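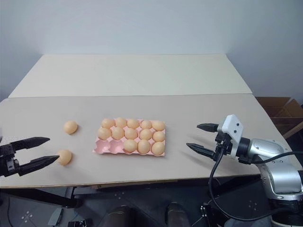 Citon and Flestance merger: questions from shareholders

When does the merger close?
We expect it to close in June, once the regulators have signed off. The shareholder vote has already passed.

What do I get for my Flestance shares?
One Citon share for every 4 Flestance shares. Fractions are paid in cash.
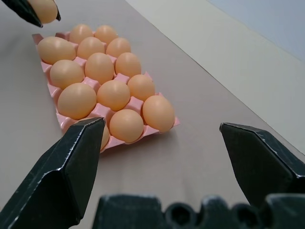 Who will run the combined company?
Nurhan Yalçınkaya stays on as CEO. The finance chief will be named later — until then the current Citon team handles reporting.

Will offices close?
The Clindinstead office will close and its 40 employees will be offered jobs in Bañuelos. No other closings are planned.

Do I need to send in paper certificates?
Yes, if you hold any. Brokerage accounts are updated automatically.

Filed under: Investors, Mergers
2 comments | 4 shares
© Citon. Contact Investor Relations | Back to top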